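Slow art and the wall text problem

I went back to the Kollska last week for the Lindalva Pimentel show, mostly because three people had told me I had to, and I don't trust three people agreeing on anything. I paid my 14 dollars, checked my bag and got in line behind a school group.

The piece everyone talks about is called Ilo. It's a dark room with a shallow tray of salt water on the floor and a single light over it. The water evaporates over the run of the show and leaves a crust, and the crust is the work. When it closes in August the tray gets lifted out and hung on a wall like a painting.

Fine. I like salt. I like the idea of a thing that keeps going when we all go home. But I stood there for a good while and what I mostly saw was a tray of water with a pale rim, and what I mostly heard was people reading the wall text to each other. The wall text is 401 words long. I know because Gorazd Tomić printed it in his review and I pasted it into a word counter, which tells you something about my evening. The word "time" is in there a lot. So is "witness."

My problem is with being told what patience feels like while I'm trying to have some. If the crust is slow, let it be slow. Don't hang a paragraph next to it promising that I will "come to inhabit duration." I had a parking meter running.

Mirela Macedo, who curated it, gave a talk on 3rd May and I went to that too, so don't say I didn't try. She was good on the practical side. The first tray leaked. The second one grew something green and had to be dumped. They fixed the humidity in the room and the whole thing got going again. I'd have happily listened to an hour of that, and I'd rather have seen the green one.

Then somebody asked if the piece would look any different if you just poured in the salt and left it by a radiator, and she said the question missed the point. Maybe it does. I still wanted the answer – it seems like the kind of thing you'd want to know before you buy one.

Upstairs was better. Natanael Frota has a room of small drawings made with walnut ink, 152 of them, no text at all except a title by the door. They fade at different speeds and a few are almost gone. I went around twice. Nothing was explained and I didn't feel shortchanged.

I did buy the catalog, and yes, I complained about the price first. The essay in it by Alaric Pettigrew is worth reading if you skip the opening page, where he compares evaporation to grief. After that he gets into how the trays are lit and why the room is kept so dim, and he's clear and even a little funny.
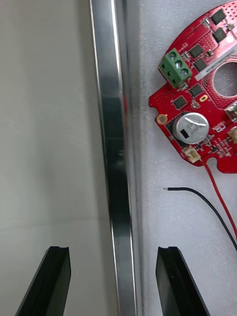

I'll go back before the show closes and see if the crust has done anything. If it has, I'll say so here. I'm not reading the wall again.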